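A release rule for robotic disassembly should be written around the grip

Most written practice for robotic disassembly cells describes two things well: where the arm may go and how fast it may travel. It says little about the few seconds in which the arm holds a part that is still attached to something else. My argument is that a cell should not be signed off until those seconds have a rule of their own.

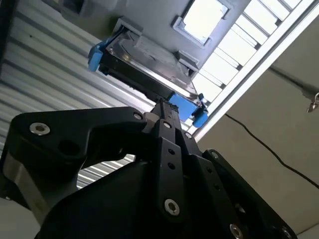

Pamerdale Refurbishment Methods Group

The usual wording is "remove drive and place in fixture". As an instruction to a person this is adequate. A person feels a latch catch and stops pulling. An arm follows its path until a force limit is reached, and the limit is often a default left over from commissioning. In the draft that Bhupendra Uniyal and I have circulated, every part carries its own limit, and the limit is recorded next to the part name. For a drive in a plastic caddy we propose a pause at 8 newtons and a full stop at 60. The first figure has drawn objections from Fendport, where it is thought too low. I would keep it. A pause costs 5 seconds. A cracked rail costs the caddy, and replacement caddies for older towers are hard to find.

The second gap concerns the handover between chassis and fixture. If two arms share a bench, the draft requires that only one of them may be inside the case outline at any time, and that the other be held at a named waiting position.

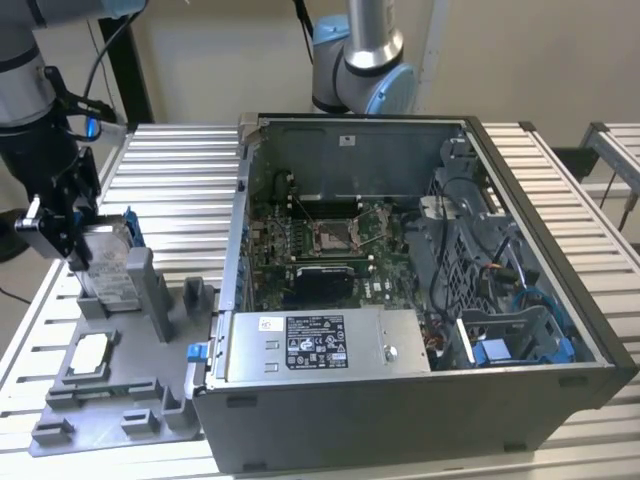

Valto's house rules allow both arms inside, provided the paths are checked in simulation. Simulation checks the geometry it was given. It does not know about a cable that has sprung up after a connector was released, and loose cable is the commonest obstruction in our stoppage log. Widad Atallah has argued that cables should be tied back before the cycle starts. I agree, and clause 6 now says so, but tying back does not replace the single-arm rule.

Fixtures need the same attention. A fixture that accepts a part in two orientations will sooner or later receive it in the wrong one. Each pocket should be keyed, and the drawing number should be marked on the fixture itself. 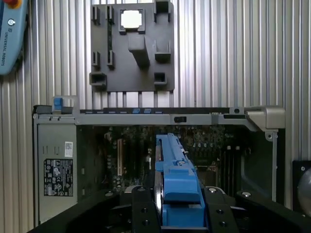
Gripper fingers on either side of a blue plastic component, with the fixture plate behind.

Objections on cost are fair. Pallavi Prajapati estimates that setting limits part by part adds a working day to each new chassis type. For a site that handles a dozen types a year this can be planned for. For a site that takes whatever arrives, it cannot, and the draft should offer such sites a conservative general limit.
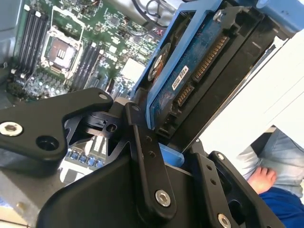
Page last changed: August

The remaining question is who may alter a limit once it is set. I would confine this to the person who signed the cell off, with the old value kept on record beside the new one. Rajkumari Mathur prefers that any trained operator be allowed to lower a limit but never to raise it. Her version is easier to run on a Saturday shift, and I expect it will be adopted.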